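Trakwood Community Help
Home | Topics | Recent | Unanswered | Log in

Reporting grasp results when two objects share one plate

Kohlhase_Lab
Posted Mon 6 April

Our group is preparing a methods note on simulated bimanual manipulation, using the Kultska kitchen set. The episodes under review place a banana and a second, elongated item on a gray plate. The policy was trained in February on single-object episodes only. Across 18 evaluation episodes, our contact-based success measure disagreed with the manual review in 7.
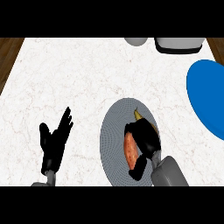 The measure registers a grasp when the palm and at least 2 fingers report contact with any object on the plate. It does not record which object was intended. We would appreciate advice on whether the affected episodes should be excluded, relabeled or reported separately. We also wish to know whether the idle arm should be included in the analysis.

paltetis_eval

Episodes should not be excluded on the basis of a disagreement between measures, as this would bias the reported rate. The recommended procedure is to log contact per object and per finger, and to define the target before the episode begins. A grasp is then credited only when the target meets the contact condition. Contact with the other item is reported in a separate column.

Manual reviewers should be given more than one view wherever possible. With the hand over the plate, much of the banana is hidden, and a single still will not settle which object is being held.

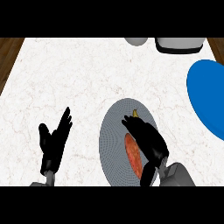 Right hand over the plate, with the banana tip showing above the fingertips; left hand open over the marble.

Regarding the idle arm, please report its joint positions in the supplement. If it was commanded to hold a fixed pose, state this in the methods section.

ktchn_sim

We had the same problem and raised the contact threshold. The numbers agreed better afterward. I do not have the settings available.

Related items
Contact logging in Paltetis: per-finger output
Kultska kitchen set: changing object spacing
Choosing a hold time for lift tests
Agreement between 2 manual reviewers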